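Rev. Tuesday, January 18, 2022. Replaces the December sheet, bin the old one.

## 4. Setting up the small-room table (Priltdale office kit)

For whoever is doing the room. Read 4.1 before unpacking, the rest as you go. Questions to Veronika Thaler, not the front desk.

### 4.1 Before you start

- Table goes in the center of the room, not against the wall. People need to walk all the way round.
- Side table on the left, close but not touching.
- Wipe both tops. Dry cloth after. Let them dry properly before anything goes down.
- Check the floor under the legs for grit. It scratches the planks and we get the bill.

**CAUTION:** Don't drag the table. Lift it, 2 people. The floor in Dirkutcombe was dragged on and has a mark all the way to the door.

### 4.2 Table

1. Stand it square to the door. Doesn't matter that the floor planks run diagonal, ignore them, go by the walls.
2. Press down on each corner. If it rocks, turn the foot on that leg till it stops.
3. Still rocking? Felt pad, from the Gasser bag. One pad only, two will slide.
4. Leave the near edge clear, a hand's width at least. Somebody always wants to put a cup there.

### 4.3 Side table

1. Screw the post into the round foot. Hand tight, then a quarter turn more.
2. Set the top on, line up the holes, screws in from below.
3. Lean on it lightly. If the top tips, the screws are not all the way in.

**NOTE:** This one is for small things only: keys, a pen, a phone. No plants on it. The top marks from water and the ring doesn't come out (Beat Rainer tried vinegar, made it worse).

### 4.4 Plants and planter

Water the live ones the day before, over a sink, and let them drain. Never water on the table.

1. Planter box first. Near the middle of the table, open side up. Check inside for packing paper.
2. Leave it empty for now. What goes in it gets decided at the end, see 4.6.
3. Small pots next. White ones are light and tip easy, so hold by the pot and not by the leaves.
4. Succulent well over to the left. Variegated plant to the right.
5. Leafy one just behind the planter, a bit to the left.
6. Flowers last. They're artificial, so no water, ever. Lay the long stem down flat across the table on the right side untill you know where it's going.

**CAUTION:** Don't bend the stem sharply to make it fit. There's wire in it and it snaps after a few goes. Spares come from Rilov and take forever.

**NOTE:** Dusty petals: soft brush, or a hair dryer on cold. Hot will curl them.

### 4.5 Picture and bottle

1. Framed picture to the back left corner, standing up. It's the small black one that says NATURE.
2. Bottle goes behind the picture. Cap on. Check it's tight before you let go.
3. Nothing else in that corner. Tall things up front block the view of the plants.

With everything out on the table it looks like this:
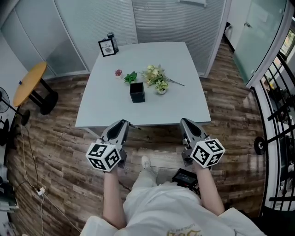 ### 4.6 Finishing off

1. Pick what goes in the planter. Flowers if the room gets no daylight, the leafy plant if it does. Keep the leafy one in its own liner so it can come out for watering.
2. For the flowers, put a bit of dry foam in the bottom and push the stem in at a slant. Straight up looks stiff and falls over anyway.
3. Step back to the door. Look for pots hiding behind other pots, move them out sideways.
4. Put leftover pads and screws back in thier bag, and the bag in the drawer. Not on the side table.

### 4.7 If something's wrong

- **Pot missing or cracked:** write it on the sheet, tell Gion Koller, carry on with the rest.
- **Leaves dropping:** too close to the heater. Shift it over, give it a week.
- **Picture keeps falling:** back leg isn't opened all the way. Push till it clicks.
- **Wrong size planter in the box:** part 111 is the right one. Send the other back.

Weekly check is in section 5.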